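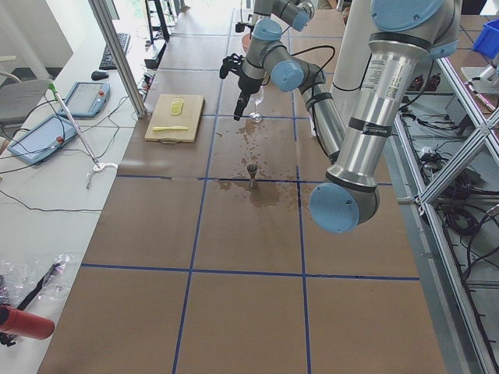

ABOUT US

Lemon, jigger, glass. Most evenings at Tesska start there.

We're a small drinks school over a shop, open since August, 23 places a term. No bar experience needed. Beginners mostly, a few people who already work in pubs and want to get their measures right.

First night is citrus. Slicing, keeping the slices even, keeping the board tidy. Then measuring with the jigger, both ends, plain water to start with so nothing gets wasted. You will spill. Everybody spills, cloths are under the sink, wipe as you go please. Blue tape marks out the long table, so keep your kit inside your own bit.

After that it's stirring, shaking, simple syrups, and a whole session on glasses and how to carry them. Course runs 7 weeks. Bevo is the short version, one Saturday, same table, less theory. Dakano is the no-alcohol course and its getting very popular.

Knives, boards and jiggers all provided. Bring an apron and somthing to write on. Flat shoes.

Next term list opens 10/01/2020.

Comments

pipandpeel: Did the Bevo day, my slices are still wonky but loved it

marrow_st: is there parking?

Tesska: Street only, sorry. Free after six

oldtonic: when's the next Dakano one, can't see dates anywhere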